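Retail Produce Handling — Week 2 notes
October 2020

Reading for this week: the Ruketti handout on leafy stock, first 3 pages. If you missed the August intro session get the notes off somebody, I'm not going over crates again from scratch.

Last time: hard veg. Potatoes, onions, carrots. Easy stuff, forgiving. Today leaves and heads, plus how a mixed basket gets packed.

Slatted crates

Wood, gaps between slats. Air gets under the heads, bits of leaf fall through instead of sitting there going slimy. Bits that don't fall through — pick them off. Every pass. A scrap on an empty slat looks like nothing but customers read it as old stock.

Thick end boards take the weight when you lift. Never lift by a slat. Check for splinters before filling, run a gloved hand along.

Fadstead store uses pine throughout, Takeo went over to plastic crates last year. Both fine. Plastic washes faster, wood looks better on the floor. Will come up in the discussion so have an opinion.

Napa cabbage

Lay it on its side. Standing it on the base is OK in the back room, not on display — it tips and the outer leaves tear. All bases the same direction if you have enough to make a row.

Picking up: round the middle of the head, whole hand. Not by the leafy end (rips) and not by the base alone (swings, knocks its neighbor). Firm but don't squeeze, the ribs crack and the crack goes brown by next morning.

Trim: outer leaves only, max 2 per head. If it needs more than that it goes to markdown.

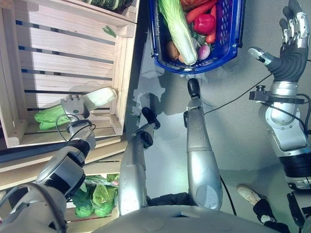 Basket order, then. Long and heavy goes in first, lengthwise, so a napa runs along the basket and everything else fits round it. Potatoes and onions low down beside it. Peppers after that, they bruise at the shoulders and it shows because the skin is so shiny. Carrots can go in at an angle wherever theres room. Herbs last, tucked in a gap, never underneath anything.

Common mistake: filling by color so it looks nice. Looks great, weighs wrong, bottom layer is soup. Do weight first and the color mostly sorts itself out.

Bagged greens

Keep them below the loose heads, grouped, label where it can be read. Bags hold moisture so check for fogging and for any leaf stuck flat to the plastic and darkening. One bad leaf, pull the bag. Don't open and re-tie it!! The date on the label no longer means anything once you do.

Don't mix bagged and loose in one section. Aravena tried it, people kept pulling the bags out from under and the loose heads ended up on the floor.

Squash and melon

Get their own crate. They roll, and stems scratch. More in week 3, skip for now.

Practical

In pairs. Each pair gets a crate, a basket and one mixed order. Pack it, carry it the length of the room, unpack it onto the bench and write down any damage. Then swap orders and do it agian with the napa going in last, compare.

Write-up: 500 words, no more. Say what got damaged, where it was sitting in the basket, what you would move. A sketch of the basket from above is fine in place of the second paragraph.

Bring gloves. Trimming knives are supplied, sign them back in before you leave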